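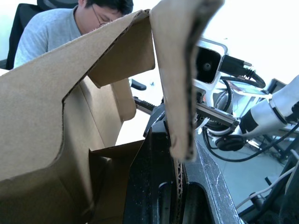

**How do I sign up for the Trekville puzzle swap?**
Bring a jigsaw, take a jigsaw! There's no form and no fee. Write the piece count on the lid and you're in.

**What sizes do you take?**
Anything from 4 pieces (toddlers love a swap too) on up. The biggest on our shelf right now is a gorgeous harbor view of Drinlow with 2,129 pieces, and it's a real workout in the sky section.

**What if a piece is missing?**
Just say so on the lid. Plenty of us will happily do a puzzle with a hole in it!

**My box fell apart. Can I still bring it?**
Yes! A zip bag is fine, as long as you cut out the cover picture and tuck it in. 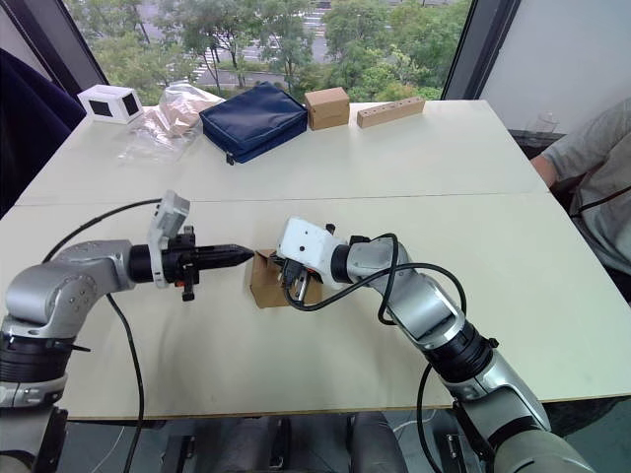
## Borrowing and returns

**How long can I keep one?**
Until the April swap if you like. Big ones take time, and Wing-sze Chuang spent a whole winter on hers (she'd do it again tomorrow).

**Who do I ask about a puzzle I'm hunting for?**
Remedios Ibarra keeps the wish list. Add yours at the desk!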